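Keeping Bird Feeders, Seed and Sugar Water in Good Shape at Home

Filed under: Kitchen and Back Porch

I have fed birds in Flurkbridge for a good long while now, and if you come over to my house you'll find that the hobby has crept indoors. There is a scoop in the utensil drawer that never touches flour, and a row of things along the windowsill that my sister would prefer not to know about. So I thought I'd write down how I keep it all clean and dry, mostly for my neighbor, who got her first feeders in September and keeps calling me while I'm cooking!

Washing the seed feeders

Every two weeks is my rule, and every week when it's been wet or when I see a lot of finches crowding in. Dump out the old seed first, all of it, even the part that looks fine. Take the feeder apart as far as it will go. My old tube feeder comes apart into five pieces, and one of them is a tiny perch that has gone down the drain twice, so put the stopper in before you start.

Scrub everything in hot soapy water with a bottle brush that you keep only for this. Rinse it, then soak it for 10 minutes in one part plain bleach to nine parts cold water. Wear gloves and open a window, and please don't add anything else to that bucket, no vinegar and no ammonia cleaner. Rinse again until you can't smell it, and then rinse once more for luck. I do all of this in a bucket on the back steps. If you have to use the kitchen sink, scrub the sink afterward as well.

Drying takes longer than you'd think. Seed poured into a damp tube will clump at the bottom and sprout, or worse, go moldy where you can't see it. I leave mine apart overnight on an old towel. A second feeder helps here, so that one can hang while the other dries, and a cheap one is perfectly all right with the chickadees.

Mixing sugar water for hummingbirds

One part white sugar, four parts water. That's the whole recipe and it has never needed improving. A quarter cup of sugar to a cup of water fills my little feeder with some left over. Stir it until the water goes clear again. You can boil the water first if you like (I do, out of habit, and then I forget it on the stove and have to start over), but let it cool all the way before it goes outside.

No honey, no brown sugar, no artificial sweetener and no food coloring. The red parts on the feeder do the job of catching their eye. Extra syrup keeps in the refrigerator for a week or so. Use a clean bottle with a lid that closes tight, and write the day you made it on a bit of masking tape. In my house anything clear in a bottle gets poured into somebody's iced tea, so I write BIRDS on it too, in big letters.

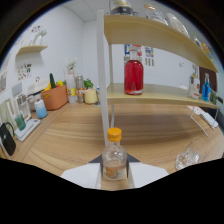
Small glass bottle with an orange screw cap, and the shelf behind it.

Change what's in the feeder every two or three days in warm weather, and every day once it gets up in the nineties. If it looks cloudy, or you see black specks around the ports, it should have been changed already. Between fillings I rinse with very hot water and work a thin brush through each port. An old child's toothbrush reaches most of it. For the last bit, up in the neck, I drop in a spoonful of dry rice with some warm water, put my hand over the opening and shake it like I'm mad at it. Then rinse out every grain.

Ants are the other nuisance. A small moat filled with plain water, hung above the feeder, stops nearly all of them. Don't smear oil or petroleum jelly on the pole or the hook. It gets on feathers and the poor things can't clean it off.

Storing seed so it stays fresh

Buy less than you want to. I know the big sack is a better price per pound, and I know how good it feels to have it in the garage, but sunflower hearts and peanuts turn stale and oily, and a warm garage hurries that along. What you can use in six weeks or so is plenty in summer. In winter you can stretch it.

Metal cans with snug lids are best for the bulk of it, up off the floor on a couple of bricks. Mice will go through a plastic tub in a night if they've a mind to. For the small amounts, thistle seed and mealworms and so on, any jar with a good lid will do, and see-through ones are handy for noticing when you're nearly out. 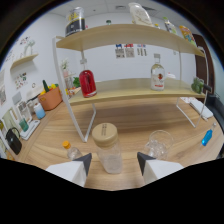 Never top off old seed with new. Empty the container, wipe it down, let it dry, and put the older seed out first. If you open a lid and a little brown moth flutters up, the whole batch should go in the freezer for a few days, sealed in a bag, and the shelf it sat on wants a good vacuuming into the corners. I once ignored one moth – just one – and was finding them in the oatmeal until spring.

Give it a sniff, too. Fresh seed smells like nuts or like nothing much. If it smells musty, or like old paint, throw it in the trash and not on the compost, where the sparrows will only find it again.

The birdbath

Tip it out every other day and refill it with fresh water. That alone takes care of mosquitoes. For the green film, a stiff brush and plain water will usually manage if you don't let it go too long. When I have let it go too long, I pour in white vinegar mixed with an equal amount of water, leave it 20 minutes with a board across the top to keep the robins out, then scrub and rinse well. Keep the water shallow, an inch or two, and set a flat stone in the middle for the smaller birds to stand on.

If your bath is under a tree, you'll be cleaning it twice as often. Mine was under a mulberry for years. I moved it six feet and got back a fair part of my summer.

From the comments 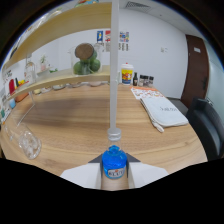
Remedios Quintana: The rice trick works so well, thank you! I'd been fighting with the neck of mine all season. One thing I'd add is to check the little rubber gasket where the base screws on. I pulled mine out and it was black underneath, and I'd been washing around it for months.

Harpreet Cormier: Do you leave the hummingbird feeder up late in the year? My mother always said it keeps them from leaving.

Reply from the author: Leave it up, Harpreet! They go when the days get short, feeder or no feeder. I keep mine out for two weeks after I see the last one, in case a straggler comes through hungry, and then it gets one more good scrub before it goes into the cupboard.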